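Penrose Box Office Notes

Welcome, and thank you for stopping by! Penrose is a small collection of opening-weekend write-ups for regional films, gathered by Ailbhe Quinlan over one long and very happy June. It holds 1289 short entries, each with a film title, a language, a release month and whatever the trade pages were saying about ticket sales at the time.

What you get

films.csv – one row per entry, 11 columns, plain commas throughout
notes.txt – longer remarks on the 500 entries where two reports disagreed

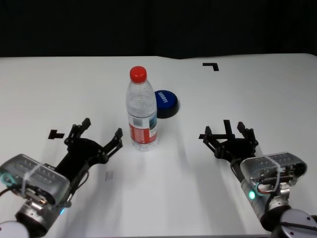
How the numbers were handled

Gross figures are kept in the currency they were first reported in, so please convert before you compare anything (I learned this the slow way with Jimar, whose overseas total arrived in six pieces). Early claims stay marked "unconfirmed" until a distributor statement turned up, and plenty never did. Reissues have their own rows.

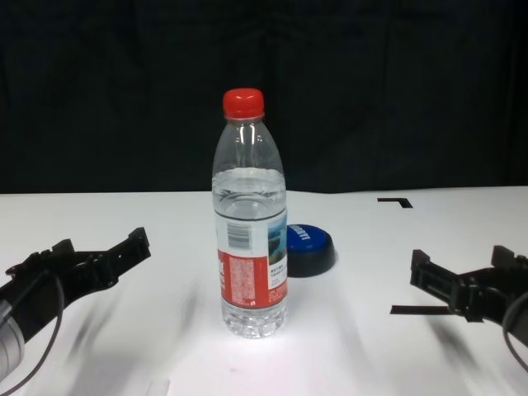
Water bottle with a red cap, on a white table.

Known gaps

Streaming premieres are missing, and so is the second week of Skolto. If you have it, do write – I would be delighted to add it!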